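Wrist cable fault on the right arm

Posted in January, filed under: bench, faults

The right arm on the Mok cell stopped in the middle of a run last week. No collision, no smoke, no odd noise. The controller reported a communication loss on the wrist joint, the joints held where they were for a moment, and then the drives dropped out in the order they are supposed to. I cleared the fault, homed both arms and started again. It ran 60 cycles and did the same thing.

I have written up most of the faults on this cell and this one took the longest to find, so the notes are longer than usual.

What the cell was doing

The job is a simple tool-sorting task. Hand tools are picked up and placed in a plastic tub between the two arms. The left arm does the near side and any handovers, the right arm does the long reaches to the back. The control software is Andunance, a version behind current, with the fault logger switched on. The wrist cables on both arms run outside the links. I would prefer them inside, but the links are not made for it.

The fault only ever appeared on the right arm. Over the whole logging period there were 3961 cycles, and the first 1467 were clean. After that the dropouts came in clusters, with long gaps between them. A cluster might be three faults in ten minutes and then nothing for an afternoon.

What I ruled out first

Power supply. I put a meter with min/max capture on the rail at the base of the arm and left it there overnight. The rail did not dip when the fault came up.

Heat. The wrist motor was warm to the touch but well inside its limit, and one of the faults came four minutes after a cold start at 7 in the morning.

Software. Annag Rutherford looked through the logs for me and noticed that the lost packets were never spread evenly. Either every packet got through or none did for 100 milliseconds or more. She said a timing problem would look messier than that and told me to go and look at the connectors. I spent another evening on the software anyway, and should have listened.

Swapping parts. I exchanged the left and right wrist controllers. The fault stayed with the right arm. That left the cable, the plugs at each end of it, or the wrist itself.

Finding the position

The logger records joint angles at the time of each dropout. Plotted, they sat in a narrow band: elbow well extended, wrist rotated past the halfway point, gripper over the far end of the tub. It is the pose used for longer tools such as screwdrivers, which need extra wrist rotation to go in lengthwise. Small tools go in with the wrist nearly straight, and I could not find one fault logged against a small tool. The clusters were just runs of long tools.

I then stepped the arm through that part of the path at reduced speed and watched the cable.
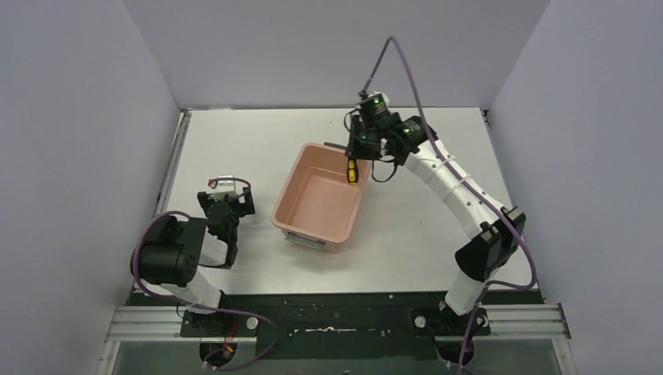

The weak point

The purple cable leaves the wrist in a tall arc before it comes back down to the clips on the forearm. The arc is there to give slack for wrist rotation. I had set the first clip too close to the wrist when I last re-dressed the cable, and with the wrist turned most of the way over, all of the bending went into the last couple of centimetres before the plug. The jacket looked fine from outside. When I cut it back on the bench, one of the two data conductors had broken strands over a length of 6 mm. It still made contact when straight and opened when bent.

A continuity test with the cable lying flat passed every time. It only failed when I held the plug in a vice and flexed the cable by hand while watching the meter. If you test a cable like this, test it moving.

The safety side

The part I am less happy about is the gripper. On a communication loss, the arm joints brake, but the gripper was configured to release. That is the default in the setup file I copied from an older Sulex bench, where the load was foam blocks and it made no difference. On this cell the load can be a screwdriver held over the table, and on two of the dropouts the tool fell. Both landed in the tub. I was standing within reach for one of them.

The gripper now holds its last commanded force on communication loss and releases only on a deliberate reset. The reset button is outside the reach of both arms. Hold-on-fault has its own problem, in that a trapped finger stays trapped, so I have also lowered the force limit and put a manual release procedure on the wall by the stop button.

Changes made

Replaced the wrist cable with a high-flex type from the Ukstead catalogue, same colour and pinout.

Moved the first forearm clip 40 mm further from the wrist.

Added strain relief at the plug.

Limited wrist rotation in the long-tool pose. It costs a little cycle time.

Set a cable inspection every 1000 cycles, with a flex test at the plug.

The left arm has the same cable of the same age. It has not faulted, but its wrist turns less in this job. I have ordered a second cable and will cut the old one open when it comes off, and add the result to this post.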